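Filed under: Opportunities > Film & Relationships > Paid and Unpaid

Call for participants: people who have been through a first break-up and remember it well

Zostgate is looking for 19 people to take part in Flandurance, a series of recorded conversations about first relationships and how they ended. The series will be published as audio with written transcripts. We would like to hear from people who were left, people who did the leaving, and people who are still not sure which of those they were.

You do not need to be sad about it. Several people who took part in our earlier series, Plarard, had not thought about their first boyfriend or girlfriend for years before they saw the notice. Others had married them, split up and gone back. Both kinds of story are useful to us. The only thing we ask is that the relationship is over, or was over for at least a year at some point.

Who can apply

You must be aged 25 or over and live in the UK or Ireland. The relationship should have begun before you were 21. It can have lasted a fortnight or a decade. We are short of men over 50 and of people who grew up in small villages, so please do apply if that is you. We have had plenty of offers from people who met at university and will be taking only a few of those.

If the other person was under 18 when it ended and you were not, please mention this on the form. It does not rule you out, but we will ring you before going further.

We cannot take anyone who is in a legal dispute with the person they want to talk about. This includes divorce and arrangements over children.

What taking part involves

There is one phone call of half an hour, then one recording session of up to two hours. The call is to check that you are happy with the subject and to answer questions. The session is with one interviewer and one sound recordist. You will be asked how you met, what a normal week together was like, how it ended, and what you did in the months after. You may also be asked whether any film, song or book shaped what you expected at the time. A lot of people have an answer to that one, so it is worth having a think beforehand.

You may bring letters, diaries or mixtapes if you still have them. We will not keep them. Please don't send anything by post.

Names of former partners will be changed in the audio and the transcript, along with towns, schools and workplaces. You can use your own first name or choose another. You will get the finished edit at least 11 days before it goes out, and you can ask for cuts during that time. Once an episode has been published we can take it down, but we cannot call back copies that listeners have already saved.

Where and when

Sessions take place in the Leclerc building, first floor. There is a lift, and an accessible toilet on the same floor. The nearest bus stop is opposite the main door. Parking is on the street and is limited to two hours, so drivers should use the multi-storey behind the station.

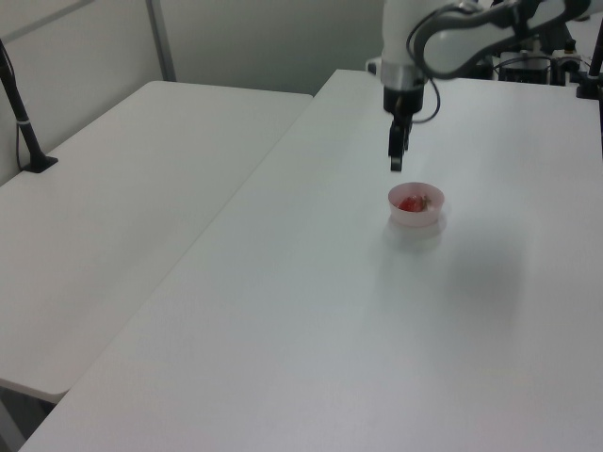 Recording will run on weekday evenings and on Saturdays throughout December, with a break over Christmas. If you can't travel, we can record five of the conversations remotely. You would need a quiet room and a wired internet connection. Say so on the form and we will see what is left.

Payment

Each participant receives £407 for the call and the session together, paid by bank transfer once the recording is finished. You will be paid in full even if you later decide that you don't want your episode used. Standard train and bus fares are paid on top, on receipt of tickets. We don't cover taxis unless agreed in advance for access reasons.

How to apply

Fill in the form on the Zostgate website and quote reference 1444. It asks for a short account of the relationship, in no more than 300 words. Spelling and style do not matter. If you would sooner speak than write, leave a voice message of up to three minutes using the link on the same page.

Applications close on the last day of November 2023. Everyone who applies will get a reply either way.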